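When Two Arms Share One Table

The hardest problem in the laboratory on the second floor of the Siriwardena building is a matter of timing. Two robot arms, given the same small space to work in, must each know where the other is going before it gets there. For most of the past year, the software group at Istamex has been rewriting the program that makes this possible.

The program is called Fendance. It is a motion planner, the layer of software that sits between a task ("hand this over," "hold this still") and the motor commands that carry it out. Earlier versions planned for one arm at a time. The left arm received its path first, and the right arm was then required to work around it. The method was safe and simple to test, but it left one arm waiting whenever the two had business in the same place.

"A handover is the case that exposes everything," said Macarena Cuesta, who leads the planning work. "You are asking two machines to come almost into contact, and the planner has been told all along that contact is the thing to avoid."

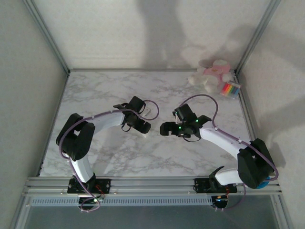
The two arms with their grippers nearly meeting over the tabletop. Both are mounted on a single aluminum rail.

The current release treats the pair as one machine. Every joint on both sides enters the same calculation, and the distance between the grippers becomes a value that the task itself may set. During a handover the permitted gap shrinks in stages; at all other times it returns to a wider default. Cables receive their own allowance in the model, a change the group adopted in October after several paths that looked clear on screen were rejected by the staff who reviewed them.

Progress is measured against a fixed set of 900 planning problems, each run in simulation before any path is sent to the hardware. The previous version solved 700 of them within the time limit. The present one solves 885. The remaining cases are kept on a separate list and reviewed every Wednesday, when Ms. Cuesta's group decides which of them describe a fault in the planner and which describe a request that no pair of arms could meet.

Perception is handled by a second program, Eltari, which estimates the position of objects on the table and passes them to the planner along with a measure of confidence. Where confidence is low, Fendance enlarges the object in its model and plans a wider path - a cautious rule, and one that the group expects to refine. An object that appears larger than it is can close off the only practical route to the center of the table.

The next release will address replanning, the ability to revise a path while both arms are already in motion. A trial set of 289 problems has been prepared for that purpose, and work on it is under way.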